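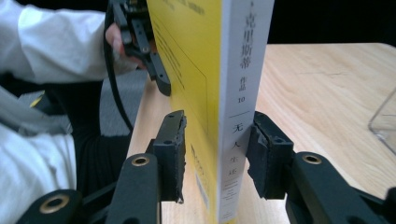
Our supervisor's first comment on the draft was that a report about why people don't finish books ought at least to be short enough to finish. We have cut it twice. The section on the history of the bookmark is gone, and we would like it known that it was good.

Unfinished: Where Readers Stop in Borrowed Paperbacks
Second-year project, Reading and Society
Submitted 2021-03-24

1. What we wanted to know

Everyone in our group had at some point lied about finishing a novel. We wanted to find out where in a book people give up, and whether they admit it. The published work we found was mostly about e-readers, which report on their owners without being asked. Paper keeps its mouth shut, so we had to ask the readers.

2. Method

The Clerkness reading room lends paperbacks on an honor system, meaning a notebook on a string. With permission we put a slip inside the back cover of every novel that went out during February. The slip asked three things: what page did you stop on, why, and would you tell a friend you had read it. Readers dropped the slips in a box by the door.

The obvious flaw is that a slip inside the back cover is most easily found by someone who has reached the back cover. We noticed this on day four. From then on the slips went inside the front.

We got 166 slips back. Of these, 15 were unusable. Several had only a phone number on them, and one was a careful review of the radiator.

3. Results

Of the 151 usable slips, 90 came from readers who had finished the book, or said so. The other 61 gave a stopping page. We turned each page number into a share of the book's total length so that thick and thin novels could be compared.

We had expected people to quit in the middle, where novels sag. Most quit much earlier. The largest group, 17 readers, stopped before the end of the first chapter. After that the numbers drop off, with a small bump very near the end that we still can't explain. One reader stopped six pages short and wrote "got the idea."

The reasons were less dramatic than we had hoped. "Busy" was the most common, followed by "too many cousins" in various wordings, nearly all of it about family sagas. Small print came up more than bad writing did.

On the third question, readers who quit after the halfway mark mostly said they would claim to have read the whole thing. Those who quit in chapter one mostly would not. There seems to be a point at which a person feels the book has been paid for.

4. Problems

People who bother to fill in a slip are probably people who bother to finish things. Our finishing rate is therefore likely too high. We also had no way to check anybody's answer, and the subject of the study was partly lying.

We planned to repeat the work at the Vasiliu branch but it closed for repairs in our second week. The spreadsheet was shared on Rikent, which ate one column of it. We retyped that column from the slips.

5. Next time

Smaller slips, a pencil on a string next to the notebook, and a question about print size. We would also record which books were borrowed by someone who had tried them before.

The slips are in a shoebox in the department office, along with the bookmark chapter.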